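Notes from the July meeting of the Jelasden river and climate working group

Present: Charalambos Lazaridis (chair), Hedvika Doležal (minutes), members from Tomeck, Deligiannis and the lower villages. The delegate from Wustix sent his regrets and gave his vote in writing.

The meeting was opened at 17:40. The minutes of the previous meeting were approved with one correction: under the item on flood maps, "upper weir" must be read as "lower weir".

## 1. Draft agreement on river water in dry summers

Charalambos presented the second draft of the agreement between the four municipalities. The main change is in article 3, where the permitted withdrawal in a dry period is now decided each week, and no longer for the full season. Tomeck supports this change. Deligiannis asked what happens if the gauge at the bridge is out of service. It was agreed to add a sentence saying that the last valid reading stays in force for two days, and after that the parties must meet.

There was a long discussion on the word "emergency". The members from the lower villages want it defined by the water level only. Deligiannis prefers to leave the decision to the mayors. The meeting did not reach agreement, so both versions will stay in the draft, in brackets.

## 2. Comments from the public

The office received 442 written comments on the first draft. Most of them concern irrigation of orchards and the cost of new meters. Hedvika has sorted them by article and asked the members to read the ones on article 3 before the next meeting. Comments that came after the deadline are kept in a separate folder - the chair will decide if they can be used.

## 3. Signing of the agreement

Wustix, in its written statement, proposes that all four mayors sign on the same day. Tomeck can not promise this, as its council must first vote on the final text. It was decided that the agreement stays open for signature for three months and enters into force when three of the four have signed.

Decision: accepted with one vote against (Deligiannis).

## 4. Meeting room and display for the open day

The hall in Jelasden is confirmed. Each municipality may bring its own posters, in two languages if possible. Hedvika needs the texts for printing one week before.

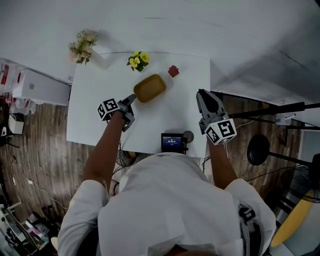
## 5. Other matters

- The member from Tomeck asked again for the rainfall tables of last year. Charalambos will send them.
- Travel costs must be handed in on the new form. The old form is not accepted any more.
- Next meeting will be in Deligiannis, the date to be fixed by e-mail.

The meeting was closed at 19:25.

Minutes written by Hedvika Doležal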